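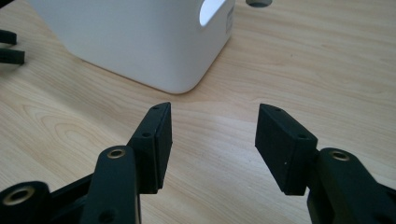
Clenska is a hand-held gripper kit made by Dernby, a small hardware workshop, for people who want to record everyday handling tasks at a table. It was introduced in July and has since gone through one revision, the version covered in this article.

Design

The kit has two black fingers that face each other, each ending in a flat rectangular pad. Link arms behind the pads turn on pivots with brass-colored inserts, and the pads are held on brackets with small screw holes. With the fingers apart, the pads stay close to parallel, a real pleasure on a tool this simple. Pads are sold in pairs and swap out in a couple of minutes with the supplied driver.

Use

The operator holds the tool and works through ordinary jobs such as moving a container across a wooden tabletop. A camera on the tool looks out over the fingers - so the recording keeps both pads and whatever lies past them in view. Jobs can be logged in Flellness, the companion program, which stores up to 1000 clips per project.

Versions

The first version had shorter links and a stiffer trigger. Version 2 has a lighter pull, and it is wonderfully easy to get used to. A set of spare parts comes to 36 pieces, sold through the Jabłońska online shop.

Limitations

Thin items such as paper are hard to lift from a flat surface, and the handle is shaped for right-handed use. A left-handed version was announced in May 2026.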